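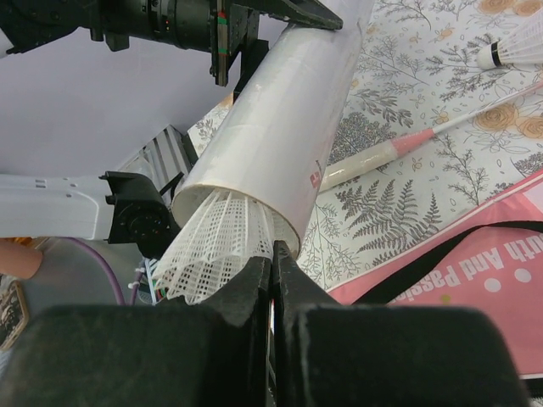 Search this site Enter keywords Go

Buying a two-arm station without wrecking your budget – speaker notes

Okay, hi everyone, thanks for staying past the coffee. I run the small equipment budget for our lab, so I'm the person who gets asked what a robot costs, and I always give an annoying answer. The quote you get for the arms is the easy part! What I want to talk through is all the stuff that lands on your desk afterward.

(Ask for hands – who's bought an arm before? Who bought a second one within the year?)

When we started planning we had quotes from Promico and Sandberg. Sandberg came in lower, and I nearly signed it that same afternoon. Then I read the line items and there were no grippers on it. No rail either. Promico had both on the page, and once I added them to the other quote the gap was gone. So my first bit of advice is very dull – make one sheet, put every vendor on it, and leave the blanks showing.

Start with the task

We picked packing up badminton gear. Rackets, a cover, a shuttlecock tube, a tote bag. I love this task for budgeting (seriously) because it's cheap to buy and hard to do. A cover is floppy, a tube wants two hands, and a racket is long enough that you find out very fast if your arms are mounted too close together.

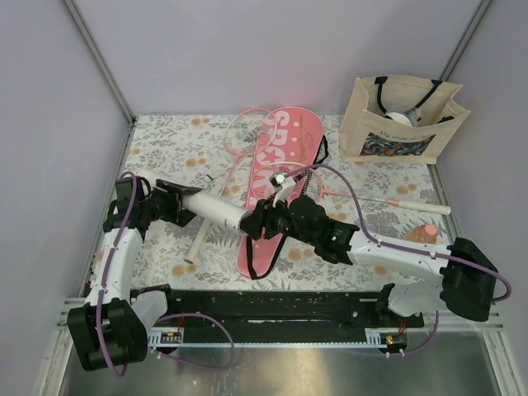 Reach is where I got it wrong the first time. I had planned our table from the reach number on the spec sheet, and that number is for an arm stretched all the way out, and you don't want to be working there. On my second drawing I pulled everything in and the table got smaller, and so did the bill for the walls. Draw it full size on the floor with tape before you order anything. Then stand a bag in the back corner and see if you'd still be happy.

The small lines

Cables were the one that got me. I had put down $100 for cables and ties and we spent $300. Then $600 for spare gripper fingers, and I got some looks for that one, but fingers get scuffed and you will want a set in the drawer. Please don't cut that line.

Software next. We use Vurach for scheduling and logging, and it's billed per station, per year. Put it in the yearly column, not the purchase column. I had it in the wrong place until our finance office caught it.
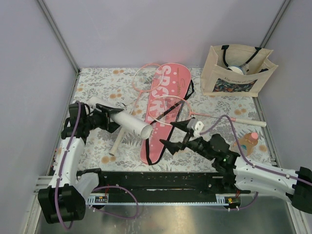 Timing and the ask

Our request went in on 15 Sep 2020 and the next round closed in October, so there was very little room to fix mistakes. Ask for the shipping date in writing. Mosunari handled our install and wanted the room measured and the power sorted before they'd book a visit – fair enough, but that was 2 more weeks I hadn't planned for.

(Skip this if we're running over.) If you can only afford one arm now, buy the rail and the frame for two anyway. Adding the second arm later is one purchase order. Redoing the base is a whole project, and you lose the station while it happens.

I'll put the blank budget sheet up with the slides. Questions?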